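**Lilteck opens orders for the Kokomer hand-held gripper kit**

*26 December 2022*

Lilteck today opened orders for Kokomer, a hand-held gripper kit for teams that record household handling tasks and use the recordings to train robot arms. The first kits ship to customers in the United States and Canada, with other countries to follow.

Kokomer is held and worked by a person. The operator carries it through an ordinary job such as folding, sorting or clearing, and a camera on the tool records what the fingers do. The same finger set fits the Yeon arm, also made by Lilteck, so a task recorded by hand can be tried on the arm without changing the parts that touch the object.

Each kit contains the gripper, a camera mount, a charging dock, 3 sets of finger pads and a carrying case. The battery can be swapped without tools. Recordings are saved to a memory card and moved to a computer with Flukia, the company's desktop software, which sorts them by task and lets the user trim or delete them before anything is shared. 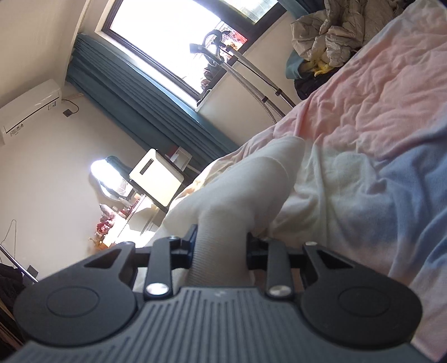
Laundry was the first task group Lilteck chose for the kit, and it shaped most of the changes made to the design since the September trial units. Cloth folds, bunches and slides in ways that boxes and bottles do not. A soft white item gripped on a rumpled duvet has little for the fingers to press against, and its shape depends on where it is held. The two fingers angle slightly inward toward each other, and each is hinged at its base. Trial users asked for a lighter squeeze on thin fabric, and the production version has a softer spring as a result.

The trial took place in lived-in homes. Users recorded in bedrooms, kitchens and laundry rooms as they found them, and no markers or special lighting were needed. Lilteck recommends the same approach to new customers.

The Kokomer kit is priced at $800. Additional finger sets cost $26 each. Flukia is included for one year with every kit, and schools and universities may renew it at no charge. The first production run is limited to 200 kits, which will be shipped in the order that payment is received.

Kokomer is sold for research and development use. It is not intended for lifting people or animals, or for handling hot cookware or open liquids. Full specifications, the user manual and a set of sample recordings are available on request from the Lilteck sales office.

**About Lilteck**

Lilteck designs and builds grippers, light robot arms and recording tools for research groups and small manufacturers. Its products include the Yeon arm, the Kokomer kit and Flukia software.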